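机械臂示教与遥操作 > 数据采集 > 讨论

主题:手持夹爪采水果分拣,和主从遥操比到底差在哪

本站使用 Cookie 以保存登录状态和浏览偏好。继续浏览即视为同意。[接受] [设置]

楼主 关节六号
发表于 2025年6月11日

项目背景:分拣台,水果混放,规格不统一,目标是单臂抓取后放入指定托盘。四月份开始采数据,先用主从遥操(从臂是 Cakon 的六轴),后来改手持夹爪。目前手上有 621 条有效轨迹,其中遥操占小头。

问题如下。

1. 手持数据训出来的策略,接近段很顺,闭合段偏快。遥操数据正好反过来,接近段停顿多,闭合段稳。
2. 两种数据直接混合训练,成功率低于单用手持数据。
3. 大果(芒果、柚子一类)夹持后有滑移,小果基本没有。

夹爪开度有编码器,没有力传感。位姿用视觉惯性里程计。想听听各位混合训练时怎么处理时间尺度。

赞 14 | 收藏 9

2楼 夜班标定员

先查时间对齐。手持设备的图像和编码器往往不是同一个时钟,图像延迟没补的话,模型看到的开度比画面超前,闭合段偏快就是这个症状。

做法:拿夹爪对着屏幕上的秒表开合几十次,用图像里的指尖间距和编码器读数做互相关,峰值位置就是偏移量。这个值每台设备要单独测,换了相机固件要重测。

3楼 关节六号(楼主)

测过,图像比编码器晚 100 毫秒,已经补了。补之前更糟,会在果子前面空夹。

4楼 birch_arm

混合训练掉点很正常。遥操的停顿是人在等画面、等从臂跟上,和任务没有关系,模型却会把停顿学进去。建议按末端位移重采样,别按固定时间步。静止段截掉,但闭合前后各留一小段,不然夹持建立的过程会丢。

另外,我个人不赞成为了省事全部改手持。手持时人的手腕能做到的姿态,六轴不一定到得了。采完应该先跑一遍逆解,过不去的轨迹直接扔。

赞 6

5楼 Garnet Bouchard

(译自英文,原文见附件)

不同意楼上"直接扔"。我们在 Beaulieu 的分拣线上按 2,000 条做过统计,逆解失败的大部分是腕部奇异点附近的几帧,整条扔掉会系统性地丢失侧向进入的样本,剩下的全是从上往下抓。训练集看起来干净,上机以后遇到靠边的果子就不会了。

可行的办法是平移或旋转整条轨迹相对基座的位置,再做一次逆解。基座位置本来就是可选的,手持数据里没有规定基座在哪里。

6楼 birch_arm

基座可以随便放的前提是现场还没装机。我们这里基座是焊死的,平移出来的解没有意义。

7楼 Garnet Bouchard

那就应该在采集前给操作员画好可达区,而不是采完再筛。地上贴线,桌沿贴线,成本很低。

8楼 夜班标定员

两位说的是两种工况,不冲突。楼主的基座能动吗?

9楼 关节六号(楼主)

能动,装在铝型材架上,导轨行程够。5楼的方法我这周试。

先回第三个问题,滑移。查了滑移的轨迹,基本集中在操作员竖着拿芒果的那一批。

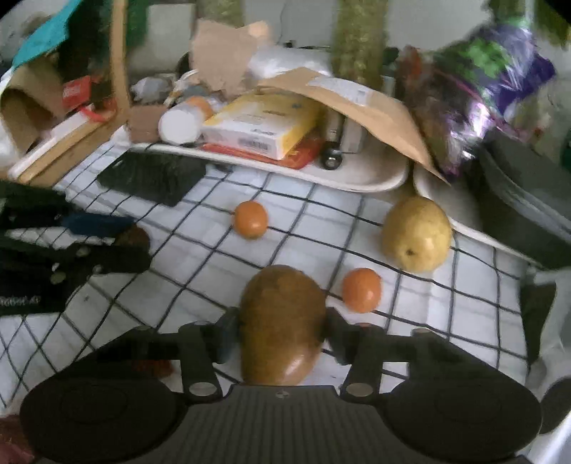

芒果两侧是曲面,指垫未必贴合,接触面积比看上去小。果轴如果和指垫法向不垂直,闭合时会产生一个绕接触点的力矩,人手会下意识补偿,编码器记录不到这个补偿。策略只复现开度,所以一提起来就转。小果质量轻,摩擦余量大,问题被盖住了。

目前打算改两处:一是操作规程里规定两指从大果最宽处两侧合拢,合拢后停半拍再提;二是给提起阶段加标签,训练时这一段权重调高。

赞 11

10楼 软指派

指垫换软的就行了,Tesport 的硅胶垫我们用了一年,曲面适应好很多。别在标签上费劲。

11楼 关节六号(楼主)

换垫子意味着之前的数据指尖外观全变,还得重采一部分。另外软垫变形以后,同一开度对应的夹持力不一样,没有力传感的情况下更难标。不是不能换,要换就手持端和机械臂端同时换,型号和批次一致。

12楼 软指派

外观变化可以用指尖区域遮挡增强处理,没有你说的那么严重。力的问题我承认,我们那套在从臂上带了力矩反馈。

13楼 birch_arm

遮挡增强慎用。指尖和果皮的接触边界正是判断滑移的主要视觉线索,遮掉以后模型只剩下开度可看。

14楼 Birard用户_新

问个基础的,手持采的时候操作员要不要模仿机械臂的速度?我们带了 8 个操作员,每个人快慢差很多,有的人抓一个果子一秒不到。

15楼 夜班标定员

不要刻意模仿,刻意放慢会出抖动。给一个上限即可,超过从臂末端最大速度的,采集软件里实时响蜂鸣,当条重采。差异大的操作员分开建编号,训练时至少能查到是谁的数据拉低了结果。抓得最快的那个人,优先查他的图像运动模糊。

16楼 关节六号(楼主)

补充一点,蜂鸣阈值不要只看平移,腕部旋转也要算。我们最早只限了平移,结果翻腕动作全部超速,回放时从臂直接报警停机。

5楼的基座平移做完之后我把逆解通过率贴上来,按侧向进入和俯抓分开统计。

赞 5 | 回复 16 | 分享 3

订阅本版每周摘要:请输入邮箱地址 [订阅]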